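Clullusden Holiday Flats
Questions and answers: the toy basket, the bed and tidying up

Last updated 08/09/2018

This page covers the bedroom in the garden flat, the basket of soft fruit toys that goes with it, and what we ask families to do with both before checkout. For parking, keys and the boiler, see the main FAQ. If your question isn't answered, write to Maarja Toom at the front office.

Which toys come with the flat?

The Rozīte set, which is a group of plush fruit with a fuzzy pile. It is there for any child staying in the flat and you don't need to book it. The books and the wooden train are kept in the hall cupboard and have their own list on the inside of the door.

Do we have to ask for the basket?

No. The toys and the basket are in the bedroom when you arrive. If you would like them taken out before you come, tell us at least a day ahead and they will be stored in the office.

Can the children play on the bed?

Yes. Sitting and playing on the bed is fine. We ask for no shoes, no food and no felt-tip pens. Most families take off the top cover and leave it on the chair while the toys are out. The fitted sheet underneath is easier for us to wash than the cover is.

Jumping is another matter. The slats have been replaced once already, and the repair came to 169 dollars. Broken slats are charged to the booking.

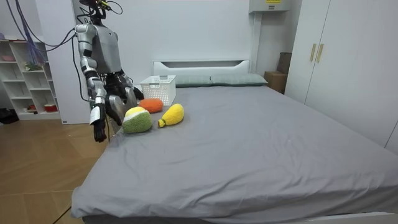

The pillows can stay at the headboard during play. If they end up on the floor, please put them on the chair and let us know, and we will bring clean cases the same day. Spare cases are not kept in the flat.

What kind of basket is it?

A white plastic storage basket with small holes in the walls and an opening in the side to carry it by. We chose plastic over wicker after a wicker one snagged two blankets in its first season. The plastic one wipes clean and air can get to the toys through the sides.

Please don't use the basket for wet swimwear, beach shoes or bottles. There is a bucket for those by the back step.

How should the toys be put away?

Set the basket on the bed or on the floor next to it and put the toys in. They don't need to go in any order. Lay them in loosely and don't press them down, as the pile flattens and takes a long time to come back up. The banana is long for its width and usually goes in best across the top of the others.

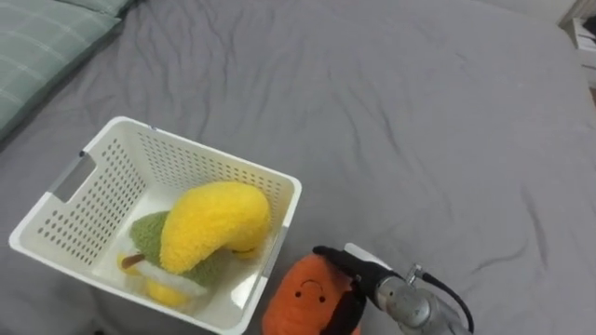 Three of the plush fruit in the basket, with the banana on top.

When the toys are in, the basket goes on the low shelf beside the bed. Small children can reach it there without climbing. Please don't put it on top of the wardrobe. We had a guest's child pull one down from a height in September last year, and although there was no injury we would like to avoid a second time.

My child is too young to tidy. Is there an easy way to do it together?

Baiba Paju, who cleans the flat and has raised four children, suggests the following:

Put the basket on the bed first, close to where the child is sitting.
Ask for one toy at a time, by name or by color.
Let the child drop it in, even if it takes a few tries.
Leave the favorite until last.

She also suggests doing it before the bath and not after, when everybody is tired. Your own way of doing it is fine too. We only look at whether the toys are in the basket when you leave.

One of the toys has a face. Is it from a different set?

No, it belongs with the rest. The orange one has a small stitched face. Eyes and mouth are thread, with no buttons or beads to come off. We get this question from parents of babies, and we check the stitching at every changeover. If you notice a loose thread, please don't pull or cut it. Put the toy to one side and leave a note.

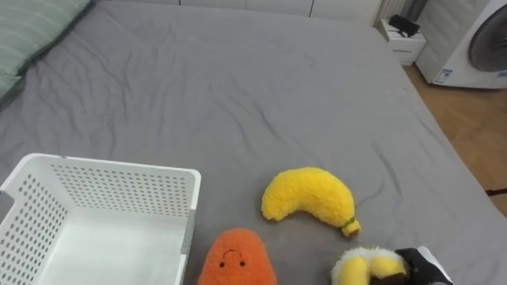

The yellow banana and the orange toy with the stitched face, beside the basket.

Are the toys washed between guests?

Yes. They go through a cool wash in a mesh bag with fragrance-free detergent, then dry flat on a rack. They do not go in the dryer. The basket is wiped inside and out with warm soapy water and rinsed.

If a toy gets dirty during your stay, please don't wash it yourself. Two toys from the previous set were put through a hot cycle by a well-meaning guest and came out hard. Leave the dirty one in the sink in the utility room, and a replacement will be brought over if we have it.

Are they safe for a child with allergies?

The filling is polyester. There is no feather, wool or nut shell in them. The pillows on the bed are polyester as well. We can't promise that the flat is free of pet hair, because dogs are allowed in the flat next door and people visit each other. Sơn Nghiêm in the office can answer questions on cleaning products, and will send you the full list if you ask before booking.

What size are the sheets, in case we want to bring our own?

The bed takes a queen fitted sheet with deep corners. A shallow one comes off at the foot during the night. Ours are plain gray cotton bought from Jutine, and they are changed on arrival day. If you stay longer than a week, a clean set is left at the door on the eighth morning. You don't need to make the bed yourself unless you want to.

The fitted sheets are not ironed. Some creasing is normal, and a creased sheet has still been freshly washed.

What has to be done in the bedroom before checkout?

Not much. Please go through this list:

Look under the bed and behind the headboard for toys and socks.
Take your own things out of the wardrobe and the drawers.
Leave the pillows on the bed without their cases.
Leave the fitted sheet on. We strip it ourselves.
Put all the toys in the basket. A basket standing empty with the fruit still lying on the bed counts as not done, though we won't charge you for it.
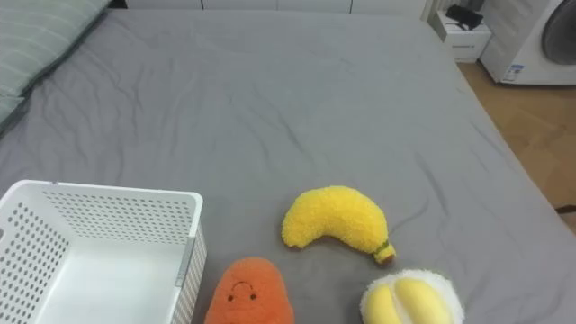 What if a toy is lost or goes home with us by mistake?

It happens several times a year. Write to us and post it back when you can. If it can't be found, the charge is 20 dollars per toy, taken from the deposit. We don't charge for wear, faded color or flattened pile.

Toys found after you leave that belong to your own children are kept for a month in the office. Ardalan Mahmoudi handles lost property and will post small items within the country at no cost.

Can we buy the same toys?

We don't sell them. Ours were ordered from Eltidier, and the front office can give you the order details.

Who do I contact during my stay?

Dial 103 from the phone in the hall. Between 8 a.m. and 6 p.m. it rings in the office. After 6 p.m. it goes to Clive Cheetham, and we ask that evening calls be kept to leaks, locks and heating. Missing bananas can wait until morning.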